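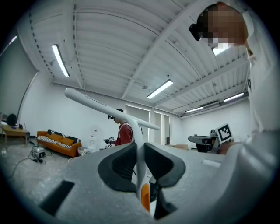

ok so it's 1 Jan 2019 and I'm finally doing the thread I promised in November. How I went a whole year buying almost no new clothes, what I messed up, and what I'm changing. Long one, grab a coffee

1/ The rules first, because people always ask. Socks, underwear and running shoes could be new. Everything else had to be secondhand, swapped or fixed. Gifts were allowed but I wasn't supposed to hint (I hinted)

2/ I spent 209 dollars total on clothes. The year before that I went back through my bank statements and stopped adding when I got to the summer because I felt a little sick

3/ The first couple months were the worst! I didn't need anything at all, I was just so used to scrolling the sale section in bed. I unsubscribed from every store email I could find and that did more than any amount of willpower

4/ Best place by far was the church thrift on the Murnstead side of the river. Cash only, weird hours, the changing room is a shower curtain on a hoop. I got a wool coat there with a torn lining and it's the warmest thing I own

5/ Which brings me to linings. Do NOT start your sewing life with a coat lining. I did it by hand over most of a month of TV and one sleeve still twists when I put my arm in. Start with buttons. Then hems. Then maybe a pocket

6/ Things that are easy to find used: jeans, button-downs, belts, sweaters, anything somebody wore to one wedding

7/ Things that are awful to find used: plain white t-shirts that aren't yellow under the arms, black pants that are still black, bras (I gave up, see rule about underwear)

8/ I cheated twice. Once was a raincoat, in a downpour, on a trip, with a bag full of paper I couldn't get wet. No regrets. The other was a sweatshirt at a concert and yeah, some regrets

9/ Somebody asked if I got bored of my clothes. Yes, totally, by spring. Then I hung everything I owned on one rail and there were 133 pieces, and I'd been wearing maybe the front quarter of them. So I moved the back to the front and it was like going shopping, only free and with more dust

10/ Sweater shavers are worth every penny. So is washing wool in the sink with a drop of shampoo and drying it flat on a towel. My gray cardigan was headed for the donate bag and now I get compliments on it

11/ What I'd skip: the swap parties. I went to 5 and came home every time with stuff I'd never have picked up in a store, just because it was there and everyone was being so nice about it

12/ This year I'm loosening up a bit. New is ok if I've wanted the same thing for two months straight. I have a list on the fridge. Currently on it: black pants, black pants, a decent umbrella

13/ If you want to try it, do one month and see how you feel. And tell me where you find white t-shirts, I'm serious, my replies are open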